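Sewing Room Open Hours: How Students Book and Use the Machines
Project report, Textile Arts II
Rezaul Gamage and Demetrio Cifuentes

1. Background

The Midness building has one sewing room, shared by the quilting, costume and upholstery courses. Outside class it is open to any student who has passed the machine safety check. Until this fall, students signed up on a paper sheet taped to the door. In November the room moved to Kevent, the booking page the library already used for study rooms. We wanted to know whether the change affected who used the machines and for how long.

2. Method

We copied the old paper sheets by hand and exported the Kevent bookings. Together they gave us 260 sessions. We left out sessions marked as staff maintenance and any line on the paper sheets we could not read. We also gave a short survey to students in the three courses and got 112 replies.

Machines were grouped by type: domestic, longarm and serger. The two Tralden sergers were out for service for nine days, so the serger figures are weaker than the others.

3. Results

Most survey replies said that booking online was easier. The main complaint was that the shortest slot is two hours. Students who only wanted to hem something or bind one edge booked the full slot and left early, and the machine then showed as taken.

Longarm bookings were almost all from the quilting course. Several costume students wrote that they did not know they could use it. Thread was the other common subject. The room bought 700 bobbins last year and still runs out of prewound white before the end of each term - students take them home in their project bags.

Cutting space came up more than we expected. The room has one full-size cutting table, and it can't be booked. Quilters squaring up a top need it for an hour or more.
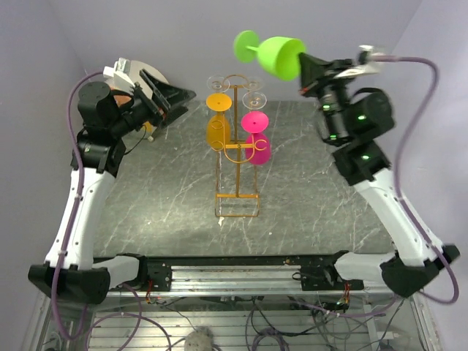 Costume students usually need it for less time but arrive in groups, mostly in the week before a show. We think the table should have its own line in Kevent, with 30-minute slots.

4. Recommendations

Add a one-hour slot for the domestic machines. List the cutting table as a separate item. Put the longarm training dates on the costume and upholstery course pages. Keep a sign-out sheet for bobbins at the Rivas Hall desk.

5. Limits

The paper sheets recorded when people planned to come, and some did not write an end time. Demetrio entered those as two hours. We did not compare the same months from two different years.

Submitted Fri 12 January

Textile Arts Student Projects | Contact: Rivas Hall, Room 2184 | Back to top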